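Hand-guided grasp recording: bottle set now open
Project news, 19/08/2019

The bottle set recorded with the Imero hand-held gripper has passed its first check and can be requested by all partner sites.

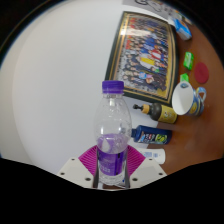
Sedgwick asked whether demonstrations made by hand carry over to an arm at all, given that a wrist turns in ways a six-axis machine cannot follow. Their point was that a set could look clean on playback and still hold paths the arm has to refuse.

It is a fair objection and the check was written with it in mind. Every recorded path is run against the joint limits of the Grimer arm before it is accepted. Paths that exceed a limit are kept in a separate folder with the joint and the time stamp noted. The accepted part of the set stands at 3,891 demonstrations. Each one covers approach, closing, lift and release, and is stored with the finger opening and the tool pose.

Clear plastic remains the difficult case. Depth readings drop out on transparent walls, so the policy has to work from colour views and finger opening alone. Labels and caps help. Operators are asked to vary the approach angle and to leave household items standing nearby, as a bare table gives a policy that fails in a kitchen.

For comparison, 800 demonstrations of the same task were recorded by remote control using the Brellex handset. These are slower and contain more pauses, but none of them breaks a joint limit. Both parts use the same file layout and can be mixed in training.

Known faults: the finger opening lags the colour view by 2 video samples in the earliest recordings. A corrected index is supplied. Do not apply it to the remote-control part.

The next set, covering mugs and other handled items, is planned for January. Sites wishing to record should first send in 100 trial demonstrations for checking.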